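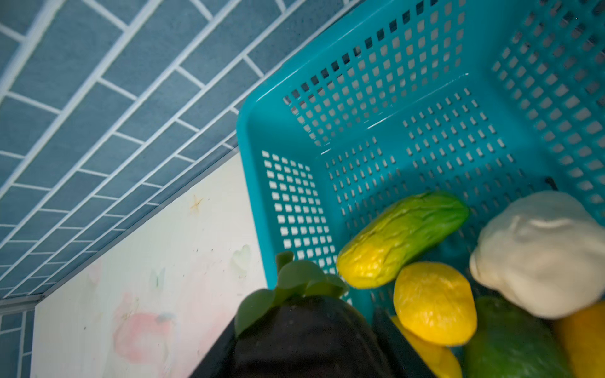
The aubergine, with the cucumber, lemon and garlic behind it in the basket.

December 15, 2022

Home late, feet up, second cup of tea already going cold beside me because I will keep getting up to look for the good pen. I meant to write this on Tuesday and then again last night, and both times I fell asleep in the chair, so there is a bit of catching up to do.

The arm is on vegetables this week. They're toy ones, the same sort my niece used to line up along the skirting board, and I must say I've grown very fond of that aubergine. I've picked it up more often than any real one I ever cooked. You hold the two handles, you bring the fingers down either side, you close them gently, you lift, you let go, and then you do it all again. The Pokico software keeps what you did and chews on it overnight. My best run today was 23 clean lifts before I had to stop and have a word with myself about the lemon, which is shiny and likes to roll.

I still can't quite believe this is my job. In November I was on the packing line at Kostiuk Street with everyone else, ten hours on my feet and my wrist strapped up, and the only thing I knew about robots was that they were coming and we weren't to worry. We did worry, of course. Vivholm called us all into the canteen and put up slides, and the slides said nobody on days would be let go before the summer, and I remember that what everyone heard was the word summer. Bernie cried in the loos afterwards and I held her coat.

So I put my name down for the bench mostly out of fright, if I'm truthful with this page. There were 2 places and I thought they'd go to the young ones who play games. But Tsung-han, who runs it, wanted people who had packed, and he sat me down and asked how I knew which way up to take hold of a thing. I had no idea what to tell him. I've been doing it half my life and my hands see to it. He said fine, then show me, and gave me the handles, and I was dreadful! I knocked an onion clean off the worktop. He only laughed and went after it.

I like Tsung-han Su very much. He explains a thing once and then leaves you alone with it, and he eats his dinner with us and not upstairs.

We had bags this afternoon as well, ordinary thin carrier bags, and I could have told them how that would go. 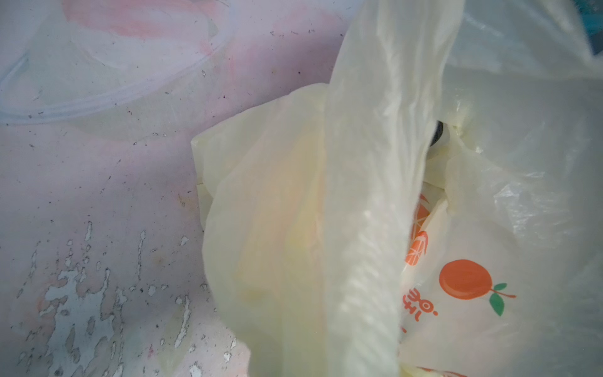
A bag is never the same bag twice, that's the trouble. It sags, it sticks to the next one, it lets the light through so you can't tell what's front and what's behind, and the handle you were after has gone and folded itself up. On the line I'd just give it a flick and a pinch and be on to the next without looking. Try telling that to a pair of stiff fingers. I got up to ten good goes out of the whole afternoon and was prouder of those than of all the vegetables put together. Tsung-han wrote "flick??" on the whiteboard and underlined it, and he had me do it with my own hands again and again while he watched. I felt like a visiting professor.

And then I walked back through the line to get my coat, and that took the shine off a bit. The two end stations are taped up ready for the Wullero machines, with the stools already gone, and it was quieter down that side than I've known it. Bernie was on by herself with the radio turned low. She asked how my robot was getting on and I said it was useless with bags, and she said good, and we both laughed, but I thought about it all the way to the bus. She isn't cross with me. I might feel easier if she were, a little. Every time I do it nicely I'm showing it how to do what she does, and what I did, and I don't know where that leaves either of us in a year or so.

Against that, my wrist. I took the strap off last Friday and haven't had it on since, and I slept right through two nights running. I'm home with enough left in me to peel a potato. I had forgotten you could come off a shift and want to talk to anyone. At 54 that's not a small thing, and I won't pretend to myself that it is.

I did ask Tsung-han, on the way out, whether there'd be more places at the bench after Christmas. He said he had asked for some and been told to wait for the new budget. I asked him to put Bernie's name down first and he got his little book out there and then and wrote it in, and asked me how she spells her surname. I haven't told her yet. I'll do it tomorrow at tea break, if I can get her away from the others, and I must remember to take her dish back, it's been on my draining board since the weekend.

Bins out. Ring Mum about the turkey.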